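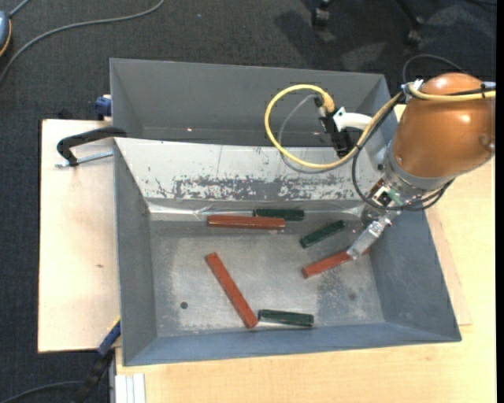
Red and green bars in the front bin at Zonlow, with the arm reaching in from the right.

Home | Visits | Notes | Archive | Contact

Reading time: 2 min

January 28, 2021

I went to the Zonlow open day expecting slides, and got slides. Then Duangjai Thepsuriya took five of us down the hall to see where the examples come from, and the afternoon picked up.

The pitch upstairs was that the arm "teaches itself" to pick. Downstairs, it tries a grasp in a metal bin, the attempt gets logged with a camera view and a result, and the record goes into a pile that the model trains on later. The pile stood at 3,774 attempts when we walked in. I asked how many were good grasps. Thepsuriya said she would rather not give a rate until they had settled what counts as one, and that was the best answer I heard all day.

My trouble is with the bars. Plain shapes, two colors, bolted-down conditions: clamps on the bins, clamps on the board. The bin floor is smudged and the back wall is scratched up badly, with a shiny strip that looks like tape along the bottom of it. I asked whether the model might be learning the scratches. Takumi Iwasaki, who looks after the logging, said they had worried about the same thing and planned to swap bins in July. July is a long way off if you are adding to the pile every day.

He also told us who decides when the bars get mixed up again. A person does, every 12 attempts. So much for teaching itself.

Hatsue Uchida, visiting from Hondar, wanted to know what happens when one bar lies over another or sits tight against a wall. Those cases are kept, Iwasaki said, including the failures. Fine. But a bar against a wall is still a bar, and Uchida's customers ship bagged parts. Her question about bags got a "next phase."

I would also like somebody to look at the cables. A fat yellow one loops out over the back bin, and I can't believe it never gets between a camera and a part. Iwasaki wrote that down.

They are offering outside groups a set of 500 attempts to try. I'd take it, and I'd test it first on a clean bin with something other than bars in it. Until I see those numbers, the claim upstairs stays a claim.

Contact: Mélanie MacLeod, visits desk | Copyright 2021 | Back to top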